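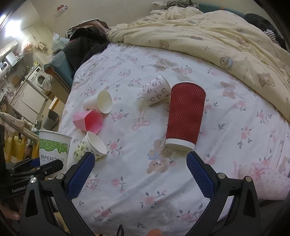
**tolkamp_fr**
Okay, results time. The cup policy is trained on 306 hand-held gripper demos, all of them on beds and other soft stuff, no tabletops. I ran 40 rollouts on the arm and the thing I cared about was cups lying on their sides. Wrinkled sheet, busy print, cups pointing every which way. It goes for the rim a lot more than I expected! My hunch is that the variety in the cups does most of the work – ribbed sleeve, faceted sides, plain paper, different sizes.

**Vummont_lurker**
Nice, but you changed two things at once. The Gendari baseline had 653 demos on a hard table, right? So is it the cups or the bedding?

**tolkamp_fr**
Fair. I did train a 300-demo cut of the Gendari set so the sizes would be close, and it kept pushing cups over on fabric. I never ran one cup type on a soft surface though, so yeah, can't split those two yet.

What I look at most is the grasp itself. With the leafy cup I want it upright between the pads and the rim still round, and the policy gets there if the demos are slow at the close.

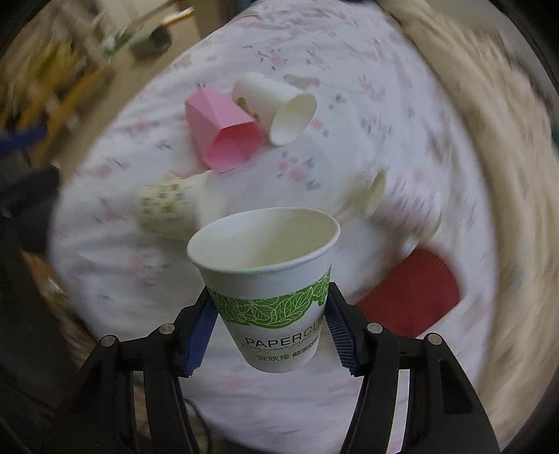 **uibo_fan**
Slow at the close is exactly where I'd disagree. We tried that at Billisau and the policy learned to hover. It would sit there over the cup forever. Fast demos crushed a few but at least it committed.

**tolkamp_fr**
Huh, were you predicting gripper width or just open/close? Mine is width.

**uibo_fan**
Open/close. Okay, that might be the whole argument, lol. Can you post the config?

**tolkamp_fr**
Tonight, after 9. It's messy, so be nice.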